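The Long Goodbye of the Sourdough Starter

Ritton, where I live, has one traffic light, two bakeries and, by my best guess, a jar of flour and water in every third refrigerator. Most of those jars have names. Mine was called Gordon. He came to me from my sister-in-law in a pickle jar, along with a page of instructions in capital letters, and for the first few weeks I treated him the way you treat a guest whose luggage is still in the hall.

A starter asks for very little. You throw some out, you put some in, you stir, you go away. The trouble is that it asks every day, and it asks when you are in Denver for a wedding. I once called my neighbor from an airport gate to talk her through a feeding, and heard myself say "he likes it a bit warmer than that" in front of a man eating a burrito. The man moved down one seat.

Lorna Galbraith has run the smaller of our two bakeries for 9 years and has little patience with any of this. Her own starter lives in a white plastic tub with a strip of tape across the lid. The tape says STARTER.

"People come in and want to know how old it is," she told me, sliding a tray of rolls onto the counter. "I tell them it's from Thursday's batch of flour, same as the bread. They look at me like I've shot a horse."

Age is the great boast of the hobby. I have met a man who claims his culture crossed the plains in a wagon, tucked under somebody's great-grandmother's coat. I have met two more with the same story and, I suspect, the same coat. Whatever went into the jar back then has been fed on supermarket flour ever since, and breathed on by a good many dogs.
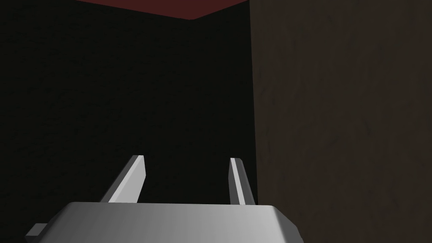

Radosław Urbańczyk takes the long view. He bakes rye in his garage outside Kukent, in an oven that cost him $3000 and most of a summer, and he gives his starter away to anyone who shows up with a clean container. He keeps a notebook of who has taken some. When I visited, the list had reached 1353 names, many of them crossed out.

"Dead," he said, running a finger down the page. "Dead. Moved to Ohio. Dead. This one made pancakes."

I asked whether it bothered him. He said he had killed his own three times, once by leaving it in an oven he then turned on for a pizza, and had gone down the road each time to ask for some of it back. That was the use of the notebook. He then sold me a loaf the weight of a paving stone, and I ate it for most of a week with butter and a feeling of duty.

Gordon himself went in December, at the back of the refrigerator, behind a cranberry sauce that outlived him. I had been meaning to feed him since before the holidays. He had turned a shade of pink that my sister-in-law's instructions covered in one line, underlined twice, and I carried him out to the trash in his jar without opening the lid.

She has since offered me a replacement. I've said that I'm thinking about it, and she has said that the jar is already on my porch. In the meantime I buy a round loaf from Lorna on my way home, and she slices it if I ask, though she sighs first.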